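**Storing dress-up bits and small toys, one bin or lots of tubs?**

**mopsy_jane**
Right, I've been going through all the party leftovers and cat toys (ours, mostly) and I've got one clear bin to put them in. The yarn is easy. The witch hat is not! I don't want to squash the brim, the point already flops over.
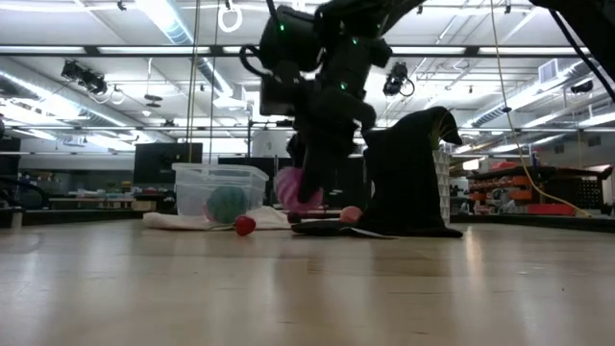
My sister swears by those Vrabec tubs with the dividers but they're 18 quid for two and I'm too tight. Would you just chuck everything in together?

**Yuzhen Tang**
Chuck it in!! Small stuff at the bottom, hat on a hook on the back of a door. I did mine in June and it's still fine.

**plumduff3924**
Sorry, can't agree. One bin means tipping the lot out every time somebody wants a ball. I'd sort balls from everything else at least, even if it's just freezer bags.

**mopsy_jane**
Hmm, I did get as far as spreading it out on the table to see what's what. The watermelon ball is my favourite and the spiky one is going straight to my nephew, he's mad about them.

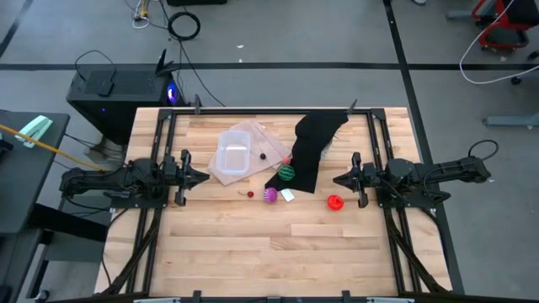
I haven't got any freezer bags left so it might be shoeboxes. Does anyone wash their black cloth before it goes away? Mine always picks up fluff.

**Yuzhen Tang**
Just shake it out of the window, life's too short :)

**plumduff3924**
Lint roller. And please don't fold that hat!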